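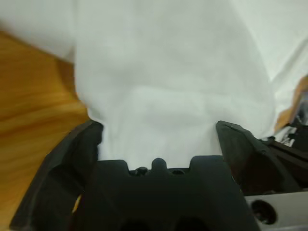

Samira Hijazi wrote under my last post that if I was ever going to visit a weaving mill I should do Jandari, go on an open day, and eat first. She was right on all three counts, and I only listened to two of them, so by noon I was running on a mint from the bottom of my bag. But oh, what a day!

Posted 11 January 2019

If you've never been, Jandari sits at the end of a long gravel road behind the feed store, and the sign is so small that I drove past it and had to turn around in somebody's driveway (sorry!). Parking is in the field. It was frozen solid, lucky for me and my little car. You sign in at a folding table, get a sticker with a number on it (I was 903, which can't possibly be a head count), and then you wait in the old office for your group.

Our guide was Samer Sfeir, who had a voice you could hear over a loom, and thank goodness for that. He started us in the yarn store, where the cones are stacked by thickness all the way up to the rafters. It smells like a barn in there, in the nicest way. He let us feel the same yarn before and after sizing, the starchy coating they put on so the threads don't fray while the loom is beating away at them. The sized one felt a bit like dry spaghetti. I kept a scrap in my pocket and have been fiddling with it ever since.

Then the weaving shed. They hand out foam earplugs at the door and you really do need them! The older looms still run for table linen and dish towels, 52 inches wide, and when one of them stops the weaver has to find the broken thread by eye, draw a new end through and tie it off. We watched her do it twice. She was so quick I missed the knot both times, and she laughed at me and did a third one in slow motion, which I also sort of missed. I asked whether plain white was the easy stuff and got a very firm no. Every flaw shows on white. A slub you'd never notice in a stripe jumps right out at you, and so does a single greasy fingerprint.
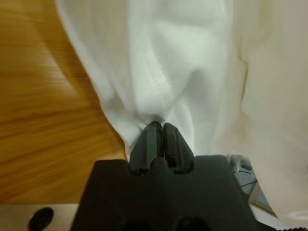
White fabric, gathered to a point.

After the shed you go through to finishing, where the cloth gets washed, shrunk and pressed. This was my favorite part, mostly on account of being warm. There's a long table where they check every yard and mark the faults with a bit of colored thread at the edge, and I now can't stop looking at the edges of my own sheets at home. Samer told us new table linen should be washed before you ever put it on a table and that fabric softener is the enemy of a good dish towel, so that's the end of that bottle under my sink.

The shop is in the former dye house. Bring cash, the card reader was down. I had promised myself I'd only look, and came home with two tea towels and a big bag of remnants, which they sell by weight and let you dig through yourself (elbows out, it gets competitive). The good wide pieces go early. There was also a stall from Yammine selling wooden shuttles and hand-wound bobbins, pretty things, a little pricey for something I'd only put on a shelf.

What didn't work so well: the talk upstairs on the history of the mill was in a room with maybe half the chairs it needed, and the projector gave up before we got to the fire. The stairs are steep and I didn't see another way up, so call ahead if that's a problem for you. The coffee was awful. The cheese pastries looked wonderful and were gone by the time I got there, see above about eating first.

The next open day is in April, and they told us the field gets muddy by then, so boots. I'm going back for the natural dyeing demo, and this time I'm packing a sandwich.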